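Service Robotics, Unit 2: Chores and Shop-Floor Work
Instructor: Ksawery Lis

2.3 Can machines put tools away?

Not in general. Picking a known part from a fixed tray is a solved problem. Clearing a bench of mixed hand tools is still open. Three difficulties recur.

Pose. A thin tool lies flat and leaves little clearance for the fingers. The approach angle must follow the handle.
Grip point. A handle that widens and narrows offers several grasps. Few of them hold once the tool is lifted.
Use. Picking up a screwdriver is one task, and driving a screw with it is another. Grade them separately.

Exercise: plan a grasp for each tool in Fig. 2.3. State jaw opening, approach direction and one likely failure. Read Stelmakh, section 28, before Sunday. 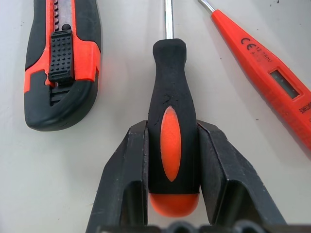
Fig. 2.3. Gripper fingers on either side of a screwdriver handle, with a snap-off knife and a voltage tester.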